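## 4. The Fall Build: Teaching Two Arms to Put a Desktop Together

The assembly project began, as a good many things in our club do, with a pile of retired office computers and somebody wondering out loud whether we could do something nicer with them than send them to recycling. Harvey Sawatzky had been running the Friday evening sessions at Drullport for several years by then, and he had a soft spot for tasks that a student could already do with their own hands. His thinking was that if you have fitted a memory module yourself, and felt that stubborn little push before the latches close, you have a much better idea of what you are asking an arm to do.

We named the project Grokitz (the students voted, and we have made our peace with it). Over the season 27 students took part, most of them with no robotics background at all, and they collected 2,401 attempts across all the subtasks.

### 4.1 Reaching into the case

Reaching turned out to be a lesson all on its own. Students tended to plan a path as though the case were an open tray, and they were surprised at how much sheet metal gets in the way once you come in at an angle. 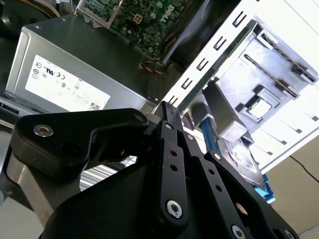
So we asked every pair to spend their first evening only on approach motions, with no part in the gripper and nothing to install. They would choose a spot inside the chassis, guide the arm there by teleoperation, hold still for 10 seconds, and back out the way they came. It sounds dull, and we worried that it would be, but the students got quite competitive about it - there was a good deal of cheering over a clean exit.

Kendra Hiebert, who looked after the student logs, noticed early on that the pairs who talked to each other while driving wrote far better notes afterward. We began asking for a short written account of each approach, in plain words, before anyone looked at the recorded joint values.

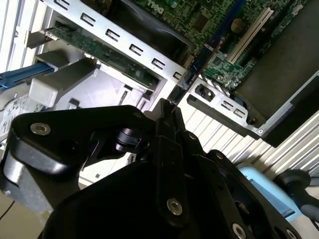

Those accounts also changed how we chose our practice targets. At first we let students pick anything they liked, and nearly all of them picked the wide open areas, where little can go wrong. We then moved them on to narrow places, such as the gap between the two slotted metal brackets in Figure 4(b), where the fingertips have metal on either side and a small error in wrist angle matters a great deal. Of the full set of attempts, 559 were approach motions of this kind, and we would happily have collected more.

### 4.2 Handling the parts

With approach motions behind them, the pairs moved on to carrying parts. We suggested the following order, though a few pairs went their own way and did just fine:

1. Practice gripping a memory module by its lower end and keeping it upright, and bring it over the board without lowering it.
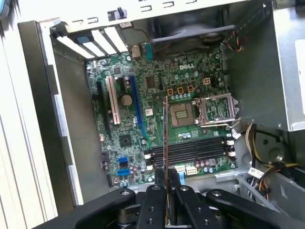
2. Line the module up with a memory slot and stop there, so that your partner can check the angle by eye.
3. Lower it gently, and let go only when you both agree.

### 4.3 Laying out the table

We changed the table layout more often than we changed anything else, and looking back we are glad we did. In October the parts simply went wherever there was room, and each pair lost a fair part of the evening finding things again. The Gruvov planner we used for the free-space motions didn't care for this either, as every new position had to be taught again from the start.

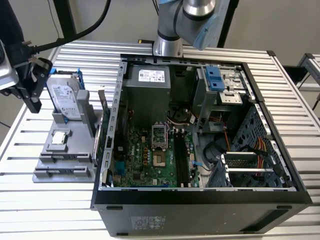

Giving each part a home of its own made the evenings calmer and the recordings much easier to compare. We called the fixture the Carrier, and the students came to treat it with some affection. It lies flat beside the tower, with the hard drive standing upright in its blue caddy toward the top and the processor resting in a raised pocket lower down, so a pair can begin with either part and leave the other undisturbed. Several students proposed changes to it during the season, mostly to do with spacing, and we printed as many of their versions as we had filament for.

![Figure 4]: Stages of the Grokitz project. (a) Reaching into the case. (b) Approach between the slotted brackets. (c) Carrying a memory module over the board. (d) The table with the Carrier beside the tower.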